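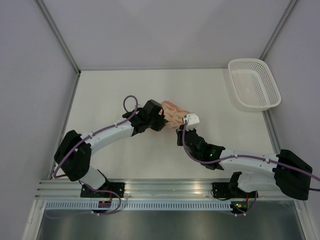
Chapter 4
Soft Things: Folding, Stuffing and Putting Away

I learned to fold from my neighbour Iraís Meléndez, who had a linen cupboard you could have photographed for a magazine and a very low opinion of mine. I was 11, and my job was to hold two corners of whatever she handed me and stand still. I was hopeless at the standing still.

We spent Chapter 3 on hard goods (plates, jars, the good saucepans), and they're easy by comparison. A plate keeps its shape wherever you grab it. Fabric won't! Pick up a tea towel by one end and the rest goes wherever it likes, and a padded piece in a nice pink print will bulge in the middle the moment you pinch both ends. So before we get anywhere near a drawer, I want you to think about your hands: where they go, how far apart they sit, and how hard they squeeze.

My own rule is to hold a soft thing at opposite ends, draw it out until the sag is gone, then stop. Pull any harder and you'll stretch a knit out of shape, or shift the filling if there is any. Eustaquio Ventura, who taught the Jorine evening course with me for almost 4 years, used to make students do this with their eyes shut – it looked ridiculous, and I still set it as homework.

In this chapter we'll cover:

Flat pieces: tea towels, pillowcases, serviettes
Padded pieces: cushions, quilted pouches, oven mitts
Awkward pieces: fitted sheets (yes, we're going there) and doonas

You'll need a clear table, a light colour if you can manage it so the edges of dark fabrics show up, and 2 or 3 soft items from your own cupboard. Grab the ones you usually shove to the back.

4.1 Finding the ends

Lay your first piece on the table and leave it rumpled for now. Run a finger along the hem until you reach a corner, then slide your other hand along to the corner opposite.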